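I'm going to make a case for something pretty dull, and it's the cable check. Every morning at seven I walk up to the arm in our Harkton shop, put a hand on the cable loops and move the wrist through its full range, slowly, while I watch the slack. It takes four minutes. I've been told (kindly, mostly) that this is a waste of four minutes.

I don't buy it! We keep a paper log on a clipboard, and last October I sat down with coffee and went through all 182 stops we'd had since the cell went in. The software was to blame for a few. The gripper fingers wore down and had to be swapped, fine, they're supposed to wear down. But 107 of those stops were cable trouble of one kind or another: a connector working its way out, a loop that had crept around the joint and was pulling tight, a tie somebody cinched down like they were mad at it.

And what do people want to spend money on? Calibration. The folks over at Dellstead recalibrate every week and I love them, but their arm went down for two days in the spring over a pinched wire you could have found with your thumb.

My other gripe is tidiness. New people see a big loose loop over the wrist and itch to strap it flat, and I get it, it looks sloppy. Leave it alone. The joint needs that slack when it turns, and if you take it away the connector does the stretching instead. I'd sooner have an ugly arm that runs. 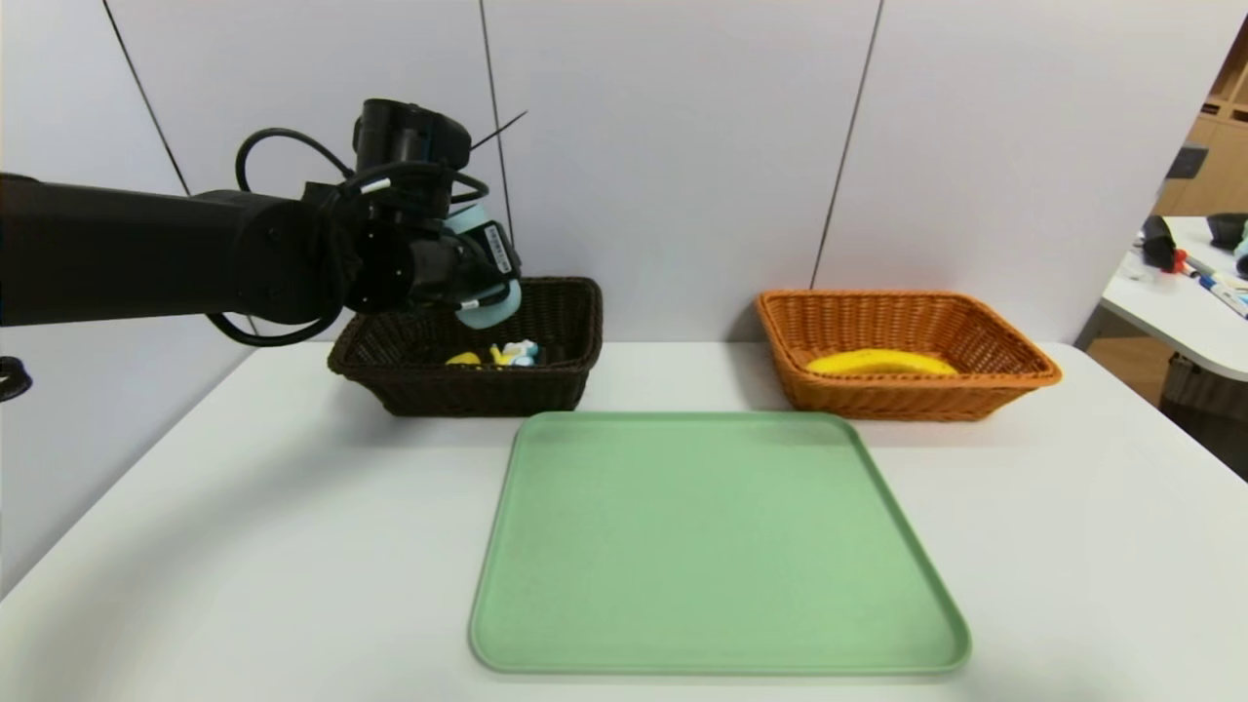 *Over the brown basket, with one cable looped above the wrist and another hanging under the arm.*

I also think the check should belong to whoever runs the cell that day, and I've lost that argument twice now. The Varnell people have a maintenance crew do theirs once a month. Maybe that's all right if your crew knows the machine, but the person standing next to it hears it all day long. They know when a loop is sitting an inch off from yesterday. Give them the clipboard and the four minutes, and let them stop the line if they don't like what they feel.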